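3.2 The table setting and its pieces

Before we come to how people sort fruit at home, a few words are owed to the table itself, which we grew rather fond of over the 300 arrangements in the Hatska set. We wanted it to feel like a sideboard somebody might really have, and so the checked beige cloth went down first and everything else followed from it. 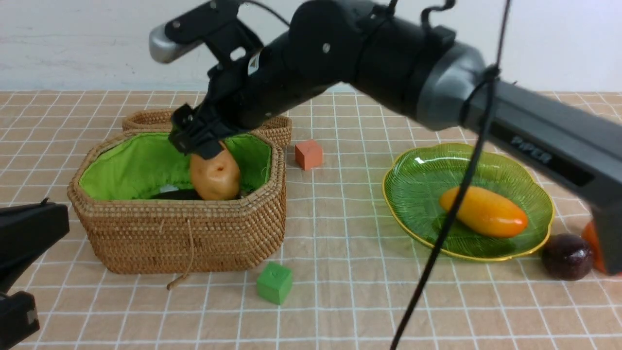
Figure 4a. Potato at the lined wicker basket, with the green plate to the right.

The basket stood for storage and the plate for display, and we kept that pairing from start to finish (the cubes served as fixed markers and belonged to neither). Plates with a wavy rim make a pleasant home for long fruit, while rounder pieces tend to end up beside them for a while.
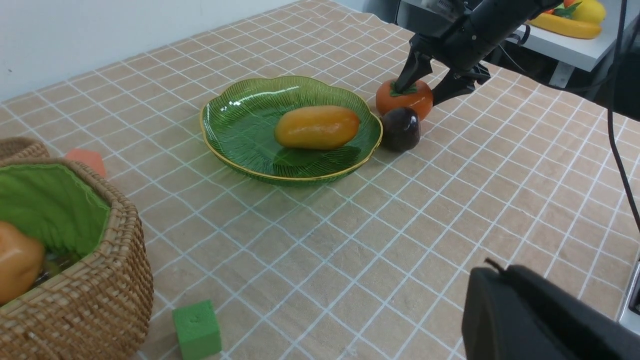 Figure 4b. Persimmon and plum on the cloth beside the plate.

A persimmon raises a lovely question of its own, being handsome enough to show off and yet, in many kitchens, something one tucks away to ripen. We placed it on the plate in the arrangements we called Pirnska, and there it shared the space with the yellow-orange fruit.

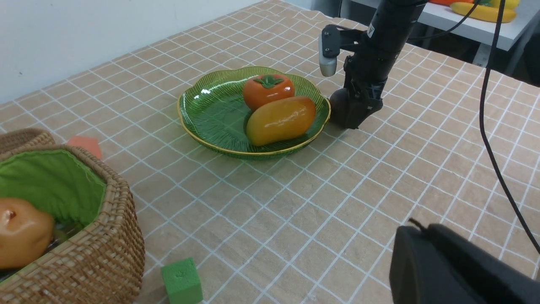 Rivadeneyra objected at the draft stage that a bowl on display is storage too, only with better manners, and asked that the two terms be kept apart by how soon the fruit is meant to be eaten. We have adopted that wording in Section 4.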